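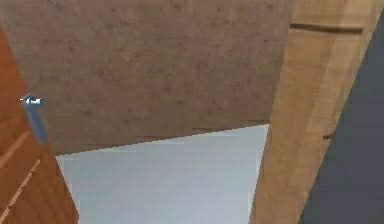
Handout 3: Setting up the simulated cell before a practice run

Students in this course work first in the simulated copy of the Plakura cell and only afterward at the cell itself. The simulated copy must be set up with the same care as the hardware, and the same log sheet is used for both. The first task is always to confirm where the virtual camera is and what it is looking at. In a view such as the one at the head of this handout, the speckled brown panel lies across the top and the wooden parts to the left and right lean inward toward it, which suggests a camera aimed upward at the underside of the furniture model. No arm or gripper can be made out. A view of this kind is useful for checking surfaces and joints. It may not be used for judging reach or clearance.

1. Loading the cell

Open the Jander project file and load the furniture set before the arm. Wait until every part has its surface pattern. A part that shows a flat color where a wood grain is expected has not loaded fully and must be reloaded before any motion is planned. Record the version of the furniture set on line 2 of the log sheet.

2. Checking the camera pose

Compare the pose in the camera panel with the pose on the setup card. The tilt should agree to within 3 degrees. If it does not, enter the card values by hand, save, and reopen the view. Do not drag the view with the mouse to make it look right. The saved pose will not change, and the next group will meet the same error.

3. Checking contact between parts

Follow each edge where two parts meet. A straight edge that turns slightly jagged over a short stretch, as the lower edge of the brown panel does near the middle, should be noted on the log sheet and viewed again from a second pose. If the jagged stretch stays in the same place on the part, run the overlap check. If it moves or disappears, treat it as a drawing effect and continue.

Small fittings need a separate check. The blue piece with the white tip, high on the orange panel, is easily missed at normal zoom. Select each fitting by name in the parts list and confirm that it is attached to a parent part. A fitting with no parent will stay behind when the panel is moved.

4. Homing the arm

Set the speed limit to 20 percent and send the arm to its home position. Joint values must be read from the panel and written down, including when the arm is outside the camera view. Run the homing motion twice. If the two sets of values differ, stop and reload the project.

5. Routine care

The Findard server keeps the 26 most recent saved states for each group. Older states are removed without notice, so a state needed for the final report should be exported. Clear the collision cache at the end of each session.

6. Log sheets

Log sheets are due before the next lab session. A score of 70 or higher is required for access to the hardware cell. Groups using the Diệp controller should also attach the limits table from Handout 2.

Revised March 2, 2021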